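Plain white or "warm" white for a north-facing kitchen?

gloss_boss_no
February 2020
Right, I have painted the kitchen wall three times and my household is no longer speaking to me on the subject. The room faces north and gets the sun for what feels like a quarter of an hour in June. Everything I put up goes blue. First was Lumenta Trade White, second was Plendar Oat, which looked like cold porridge. Is there a white that stays white?

mirkow_mildew
No. Next question.

tealeaf_127
Bit harsh. OP, what bulbs have you got? We had the same trouble in our old flat and it was the bulbs all along. Swapped them for warm ones and the wall came right overnight. Cost me a tenner against 138 quid of paint I'd already bought.

gloss_boss_no
Warm bulbs already. In the evening it's lovely. It's breakfast that looks like a morgue.

skirting_the_issue
Stop fighting it. North light is blue, so a white wall will be blue, and that's physics having its way with you. Go for a proper colour. Mine's mustard and I've not looked back, mainly as it's behind the cooker.

tealeaf_127
Mustard in a small kitchen is like living in a sandwich.

skirting_the_issue
I like sandwiches.

drusitz_dave_not_dave
Disagree with both of you. A white with a drop of red in it works fine, you just have to buy a tester and put it on a big bit of card. Move the card round the room for a few days. Don't paint little squares on the wall, the old colour shows all round them and you can't judge a thing.

mirkow_mildew
I did the card thing. Had 15 cards. Chose the wrong one anyway.

gloss_boss_no
Card it is, then, and if that fails I'll learn to eat breakfast in the dark. For the record, coat three is Plendar again, just their plain white in matt. I'd put it at a six out of ten, seven if you squint. The landlord says he'll knock some 200 off for the paint if I leave it a "sensible colour", so mustard is out, sorry skirting.

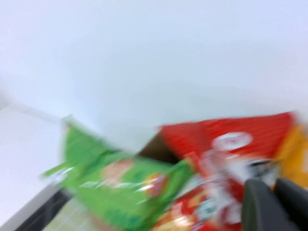
Will get the tester next weekend and report back, assuming I'm allowed to bring another tin into the house.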